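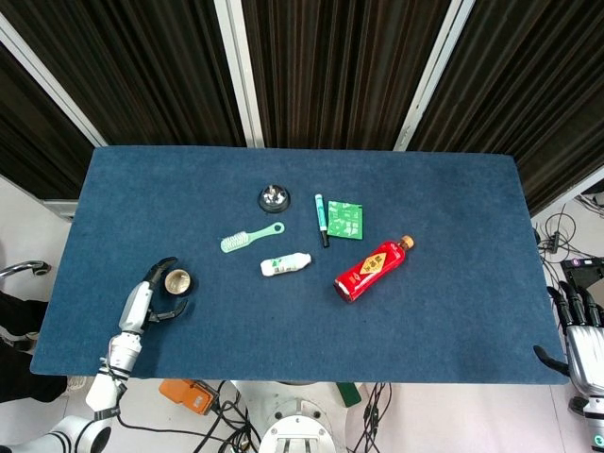
Last updated 2020-01-12

by Mudassar Warraich

We moved to Jellholm in October, and I have been meaning to write down how the sorting out went while I still remember it. My sister is about to do the same thing and has asked me twice.

The old place in Dendgate had two bedrooms and a loft. The new one has two bedrooms and no loft, so everything that had been up there for 8 years had to go somewhere. I thought it would take a weekend. It took most of a month of evenings.

Rana made the rule that we should do one kind of thing at a time and not one room at a time. I was against it. I wanted to finish the bathroom, close the door and feel good about the bathroom. But she was right that you don't know how many pairs of scissors you own until they are all in one place, and ours were in every room of the house.

Small stuff was the worst. Furniture is easy. You measure it, it fits or it doesn't, and a man comes with a van. A hairbrush or a marker pen takes up no space at all, so you never decide anything about it, and it just moves from drawer to drawer. We had three drawers in the kitchen that held nothing else but things like that. I tipped the first one out and sat there for an hour and got through about a quarter of it.

What helped in the end was boxes with dates on. Anything we couldn't decide on went into a box, I wrote the month on the lid, and we taped it shut. If we hadn't opened it by spring it would go to the charity shop without being looked at. There are four of those boxes in the hall cupboard right now. I have opened one of them, for the tape measure, and I put everything else back.

Books I did alone. I got rid of 173 of them. I know the number because the secondhand shop pays by the book and gave me a slip. They took most of a series of thrillers my father used to read, which I had been keeping for no good reason apart from that. I kept one with his name written inside the cover. The slip came to a bit over 50 dollars, and we spent it on a takeout and a shower curtain.

Paper was slower than books. I had bank statements for an account I closed before I met Rana. I had the manual for a washing machine we left behind in the apartment before Dendgate. All of that got shredded, and the shredder overheated every ten minutes or so, so I did it with the radio on and a second job next to me – pairing socks, mostly. If you're borrowing a shredder, borrow a bigger one than you think you need.

Lola was no help. She is a cat and she took every open box as hers, and on the morning of the move she got behind the water heater and would not come out for tuna or anything else. We got her in the carrier with the van already outside. She was fine by the evening and slept on the coats. I would now shut the cat in an empty room the night before with her litter and her water, and put a note on the door so the movers leave it alone.

Some things I would do the same way again. We packed a bag each as if we were going away for three nights, and lived out of those. We put the kettle, mugs, toilet paper, a lamp and the phone chargers in one crate, and it rode in our own car. We took the beds apart ourselves and taped the bolts to the frames in freezer bags.

Some I wouldn't. I packed the kitchen far too early and we ate off paper plates for nine days. I also labeled the boxes on the top, which is no good at all when they are stacked. Write on the side, on two sides if you can be bothered.

The new place is smaller and I don't mind it. The hall is narrow and the bikes are a problem that we haven't solved. There is a shelf by the front door where small things have started to collect again – keys, a pen, some batteries that may or may not be dead. Rana has suggested a bowl. I think a bowl only makes it worse, but we are getting a bowl.

I'll add to this in the spring when the boxes are due. The first one says October on the lid, and I think it's mostly cables.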